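## Revised House Rules for Shared Work Between Staff and Humanoid Units

*From the Operations and Safety Office, Viltbridge — 1/29/24*

The Operations and Safety Office has issued a revised version of the house rules that apply wherever a humanoid unit and a member of staff share a desk, a bench or a room. The revision replaces the text adopted in November and takes effect at once at the Viltbridge and Brovari sites. The Rivadeneira site will follow when its own floor plan has been approved.

The earlier rules were written at a time when most of our units worked behind a barrier. That is no longer the usual arrangement. A growing share of sessions now takes place in ordinary office rooms, with ordinary furniture, and with people present who are occupied with something else. Staff who reviewed the old text told us that it said a great deal about barriers and very little about desks. The working group, led by Kanyarat Rungrueang, was asked to correct this.

### Who is responsible during a session

Every session must have one named operator and one named observer. The operator controls the unit. The observer watches the people in the room and has the authority to stop the session at any moment without giving a reason. These two duties may not be held by the same person, even for a short session, and the observer may not take on other tasks while the unit is powered.

Anyone who sits within reach of the unit is treated as a participant under the new rules, whether or not that person has a part in the task. Participants must be told before the session starts what the unit is expected to do, which arm or arms will move, and which word will be used to call a stop. The word at all sites is "hold." Sites may not choose their own.

Participants are free to use a laptop or telephone while seated. The group considered a ban and decided against it. In the view of Amado Tiongson, who drafted this part of the text, a rule that asks people to sit idle for long periods would be broken within a week, and the rules should describe the room as people really use it. The consequence is that operators must assume that a seated participant is not watching the unit. The first movement of either arm must be announced aloud, and so must the first movement after any pause longer than 60 seconds.

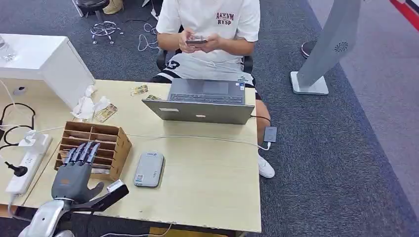

The same reasoning applies to the surface of the desk. The previous text required a "clear working area" but did not define one, and sites read the phrase in different ways. The revised text sets out the following requirements:

- Small personal items may stay on the desk if the operator has included them in the session plan. Items that are not in the plan should be moved out of reach of the unit before power is applied.
- Cables that cross the desk must be noted in the plan. A cable that is connected to equipment in use must not lie in the path of a planned movement.
- Power strips should be placed where a hand or forearm cannot come down on them. Where a strip must remain on the desk, its position is to be marked on the plan.
- Open drinks and glassware are to be kept off any surface on which the unit is working.
- Coiled cables on the floor are to be moved away from chairs and from the route to the door.

Speed limits are unchanged. Within reach of a seated person, no part of the arm may travel faster than 463 millimeters per second, and the lower setting remains the default when the unit is switched on. Operators who need a higher speed for a particular task must first ask the participant to leave the area. A signed waiver from the participant is not a substitute for this step and will not be accepted.

### Hands and grip

Several questions from the Brovari site concerned the hand. Under the revised rules, a raised and open hand is the standard resting position between tasks at a desk. It is easy to recognize from across a room and it keeps the fingers away from small objects. The unit should return to this position before the observer speaks with a participant, and before anyone reaches across the working area.

The thumb is treated as a separate point of contact in the session plan. Benjie Quiambao has prepared a one-page guide on this subject, filed as Form 502, with drawings of the areas in which a finger can be caught. Please keep a printed copy in each room where sessions are held.

### Records

The session log has been shortened. Operators are now asked to enter the names of those present, the start and end times, any stop that was called, and any contact between the unit and a person, however light. Contact must be reported on the same day. The office wishes to stress that a report of light contact is not a complaint against the operator and will not be treated as one.

Logs are to be kept in Prurnus under the site name. Paper logs will be accepted at Rivadeneira until the network there is complete. Photographs and recordings in which a person can be recognized fall under the existing consent rules, and consent must be on file before recording begins.

### Training and questions

All operators and observers must attend a short briefing on the revised rules before their next session. Lilibeth Panganiban will lead the briefings at Viltbridge, and Ramil Ocampo will do so at Brovari. Staff who hold a current certificate do not need to repeat the practical test — the briefing is sufficient.

The full text is available from the Operations and Safety Office in Room 2000. Written comments on the desk requirements are welcome and should be addressed to Kanyarat Rungrueang, with the site and room number included.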